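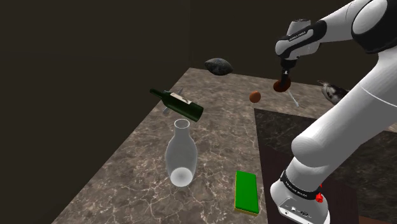 Notes for the natural skin care talk, Nov 10, 2019

Slide 1. Start with the label, skip the hello. "Natural" on a jar of face cream means whatever the seller wants it to mean. Ask who has paid extra for that word. I have, more than once.

Slide 2. Poison ivy is natural. Everyone uses that line, so say it fast and move on. The better case is lemon juice. People still put it on dark spots, go out in the sun and end up with a burn. Plenty of blogs recommend it.

Slide 3. The Piner balm. Claim on the leaflet: "100% plant-based, proven in 2 studies." I wrote and asked for the studies. One was a survey of buyers. The other has not turned up. Read the email out loud — slowly.

Slide 4. Survey numbers. Cornmont says 2433 customers "noticed a difference." A difference from what? No plain cream to compare it with, and the people who quit using it were never asked. Pause here, someone usually argues.

Slide 5. Essential oils. Lavender and tea tree can both set off a rash in some people, and it can take a while to show up. If they want to try a new oil, patch test on the inner arm first. Don't get dragged into the cancer question, I'm not the person for it.

Slide 6. What I do think holds up: plain petroleum jelly, sunscreen, oatmeal baths for itchy skin. Oatmeal is natural, fine, I'll give them that one. The Pärn oat soak is okay but you're paying for the tin.

Slide 7. Questions, 5 minutes. Somebody in Padport will ask about coconut oil. It can clog pores on the face. On elbows, go ahead.

Cut slide 6 if the start runs late. Repeat the patch test bit before they leave.

This site uses cookies to improve your experience. By continuing to browse you agree to our use of cookies. Accept | Learn more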